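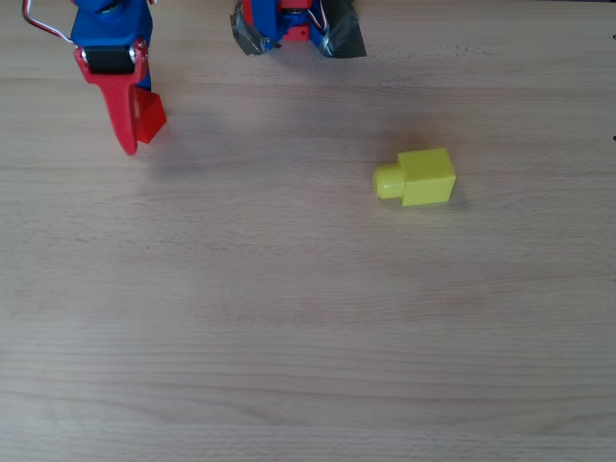 Demetrius Ambrose had run the same pick-and-place routine 33 times before the arm at the Brunlow workshop dropped out of position and drove its finger into the table.

"It made a cracking sound and then it kept pushing," he says. "The software thought it was still in the air."

The arm is a Kokard, a small design with printed plastic parts and hobby servos. Ambrose had it set to run 100 cycles unattended, moving a toy block from one side of the table to the other. He was across the room when it failed.

He first blamed the shoulder servo and swapped it. The fault came back after 12 cycles. The cause was a wire that rubbed against the housing each time the arm turned, until the insulation wore through and the position signal cut in and out.

"I had looked at that wire every day. It was too tight by maybe the width of a finger."

Nothing stopped the motor when the signal went bad. The controller held the last good reading and carried on. Ambrose reported this to Þrastardóttir, who maintains the code from Brustthorpe, and a fix went out on 31/07/2023. The arm now cuts power if a reading stays frozen while the motor draws current.

He has since reprinted the finger, left more slack in the wiring and put a stop button within reach of his chair. He also stays at the table.

"People see plastic and think it can't hurt you. It bent a steel screw. I don't want my hand under that."

The next run of 100 went through without a fault. He plans to check the wires again in December.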